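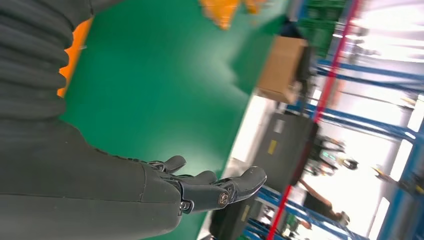 Do I look straight into the light?
Keep your eyes open and on your breakfast, your book or your screen, with the panel off to one side. Staring at it does nothing extra and gets uncomfortable fast.

Skanthorpe Floor Lamp for Winter Mood
Made by Sividum
$889, power cord and dust cover included

We've sold tabletop light boxes for a long time and we like them, but the Skanthorpe is the one we'd put in our own kitchen. It stands on the floor, so it doesn't fight with the toaster for counter space, and the panel is a full 64 cm tall. You can shift around in your chair, reach for the jam, lean back with your coffee, and you're still in the light. With the small boxes you tend to end up hunched in one spot (we've all done it).

The light is a soft, even white with a diffuser over the whole panel and the UV filtered out. No flicker that any of us can pick up, and no fan, so it's properly silent. The panel tilts forward up to 19 degrees, which puts the light a little above eye level and angled down, the way daylight comes through a window.

Most people use it in the morning, soon after getting up, from the time the leaves drop until spring is well under way. Your doctor or counsellor can help you settle on how long to sit, and how it fits with any other treatment you're having for seasonal depression. Please talk to them first if you have bipolar disorder, an eye condition, or take medicine that makes you sensitive to light.

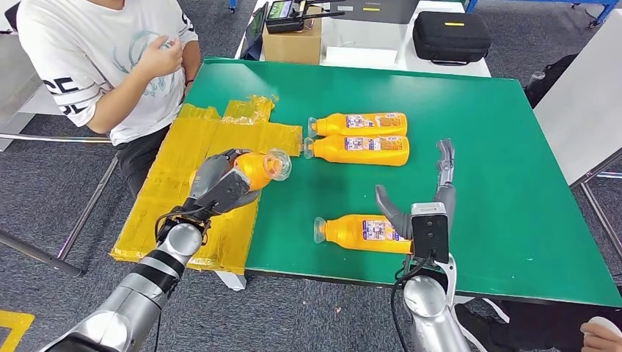
HESTDEN, May – The new grey and cream colours are in stock! Same lamp, same price, and the grey one really does disappear into a corner when it's switched off. We've also started carrying the Shezi timer, a plug-in dial that brings the lamp on before your alarm and shuts it off when your session is done. It fits the Skanthorpe and both of the older Sividum floor models.

In the carton
Light panel
Stand in 3 sections
Weighted base
Power cord, dust cover, hex key

Putting it together takes roughly the time it takes to boil a kettle and drink the tea. Slot the sections into the base, hang the panel, tighten the one bolt. The base is heavy, so lift it out of the carton first and build the rest where you want it to live.

Wipe the diffuser with a dry cloth. Glass cleaner leaves it cloudy.

Spare diffusers and dust covers are kept at the Hestden shop and can be added to any order. Local pickup is free from the side door until 4 pm.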